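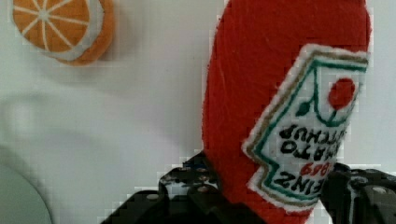
December, pack 2 bench log, continued

07:40. Pack 2 (the Hillness van pack) has been sitting overnight at open circuit. Rest voltage spread across the string is 23 mV, which is wider than I want before the range work. The high group is still group 9, same as before the module swap, so the swap did not fix it. I suspect the sense lead and not the cells.

Reseated the sense connector on group 9 and read again at the terminal with the handheld. The handheld and the BMS disagree by most of the spread. Pulled the connector apart and found the crimp on pin 4 loose in its housing. Recrimped with the Verschueren tool (the good one, second drawer) and the two readings now agree. Spread after the repair is small enough to leave to the balancer. 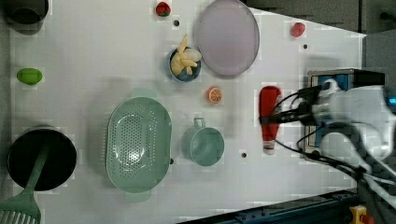 08:55. Capacity check. Slow discharge to the lower cutoff on the Dremotetti cycler, rest, then slow charge back to full. The cycler stopped once on a coolant flow warning. The pump was running. The flow sensor has a threshold set for the old loop, which had a bigger hose. I changed the threshold in the profile and saved it under a new name so the old loop settings are still there if anyone needs them.

Note for Hawi: do not overwrite the profile called "Gusbridge base." Three other test plans call it.

Insulation resistance was checked before contactors closed, at both poles to case. Pass on both. Values are on the paper sheet clipped to the pack cover. 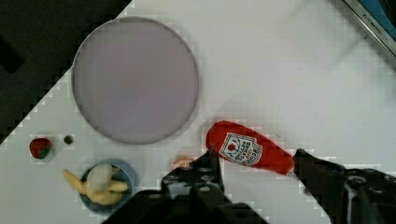 Bench, lab side.

14:10. Charge side. Limited to 200 A for the first part of the curve, then let the BMS taper. Inlet and outlet coolant temperatures tracked well until the taper, then the outlet reading froze on one value. Same symptom as in the last log. Power cycling the logger brought it back. I now think the CAN bus is dropping that one message when the cycler sends its status burst, but I have not captured it yet. Plan is to put the analyzer on the bus for the next full charge and filter on the thermal IDs only.

Data file is run 1674. The gap in the outlet column is the frozen period - I blanked those rows and did not interpolate. Anyone using the file for the thermal model should skip them as well.
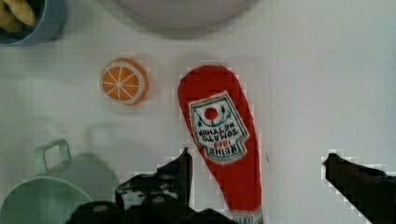
16:30. Hawi Ayele asked whether the range estimate can be updated from this run. Not yet. The estimate on the dash uses the old usable capacity number, and the state of charge window was changed when the module was swapped. We need one more full cycle with good temperature data, then the new number can go into the table. Until then the van should be driven on the old table, which reads low at the bottom end.

Open items:
Bus capture during charge, thermal IDs.
Check the other sense crimps in that housing, pins 1 to 8. Same batch of terminals.
Label the new coolant hose with flow direction.
Order terminals. The bin is down to the last strip.

17:15. Pack left at storage charge, contactors open, service plug out and in the lockbox. Cycler off at the wall. Balancer stays on overnight, so expect the 12 V supply to be warm in the morning.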